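Two grippers, one wrist camera

Sat 15 October

Since September I am comparing two grippers on my small arm, the Hemlow and the Calevex. I promised to write about it earlier, but the controller took all my free evenings. The Hemlow has wide and stiff fingers. The Calevex has narrower ones, which bend a little when they touch something. Both can open far enough for the things I want to pick up.

My test is simple. I put an object on patterned cloth, I start the program, and I give each gripper 40 attempts. The cloth is important to me, as I want to know how the wrist camera manages when the background is full of small marks. With a plain background everything looked too easy. 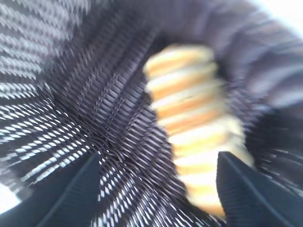

A reader who signs as Skulline wrote to me that I should stop blaming the fingers and look at the exposure time first. According to Skulline, a wrist camera at 30 frames per second can still smear everything if each exposure is long, and the gripper then closes on a guess.

I think this is correct, and I am a little ashamed that I did not check it. My exposure was on automatic. Now I set it by hand, with one more lamp beside the arm, and I also slowed down the last part of the approach. With these changes the Calevex missed 2 times and the Hemlow 7 times, on the same cloth.

I don't want to say that the Calevex is better for everybody. Its mounting screws are hard to reach, and changing the fingers takes me around half an hour. For soft or ridged things I will keep it on the arm. Next I want to try the Tuhiwai controller, if the cable arrives.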